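Why Does a Tablet Run Out of Space?

Every photo, game and video on a tablet takes up room. The room is called storage, and each tablet has only so much. One short video can use as much as 52 photos.

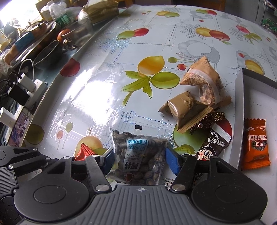
When storage is almost full, the tablet may not save new pictures. Open Settings and tap Storage to see a list. The biggest things are at the top - often games.

Pick a game you don't play anymore and ask a grown-up before you delete it. Your saved levels may go too. Deleted photos often stay in a trash folder until you empty it.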